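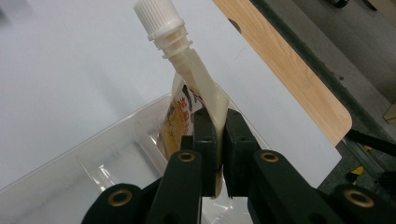 **Figure 5.** A capped spout pouch held between the two finger pads of a hand-held gripper, with a clear plastic tray behind it.

### 4.2 What the purchase price leaves out

The Diltia quote puts one gripper at $3,223, and the planning sheet drawn up by Chauhan and Zelenák treats that number as the cost of adding pouch handling to a packing bench. We doubt it. Soft packs like the one in Figure 5 narrow where the pads squeeze them, and a pad chosen for cartons may not suit film. Replacement pads are listed at $297 a set. The sheet budgets for one set a year, a rate taken from the supplier's own brochure - we found no test behind it.

Adding a single set of pads brings the first-year figure to $3,520, before shipping, training or the hours spent sorting out bad picks. Plara's competing offer, at $3,523 with pads included, was dropped in the first round for being too expensive. On these numbers the gap between the two is three dollars.

Li (personal communication, July) argues that pad wear will fall once operators settle on a gentler grip. That may be so, but a budget should not depend on it. We would hold off on any order for more than one unit until wear has been logged on filled pouches over a full quarter, and we return to the question of spares in Section 5.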